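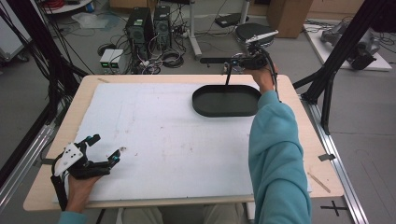 Oval tray on the foam board, Meron room.

Work tables at Cluvton — the Meron room

The tables in this room have light wooden tops, and a foam board goes over the top for small jobs. Boards are kept until they are too scuffed to lie flat. The dark gray oval tray has a low rim and stays near the right side of the board. Computer towers stand on the floor past the table. The Divadia room has its own page, with up to 200 pictures.

Page updated Tuesday, May 15, 2018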